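Setting up check-in for a breakfast talk

Set the guest list limit in Rallis to 100 before opening registration for the Retarham breakfast series. Close the form at 18:00 the day before the talk, then export the list sorted by last name.

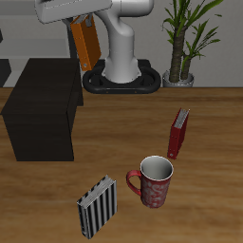
Orange ring binder, held by its top edge.

Print two copies of the list. Enter the speaker fee of $2,000 under Program, not Catering. Doors open at 7 a.m.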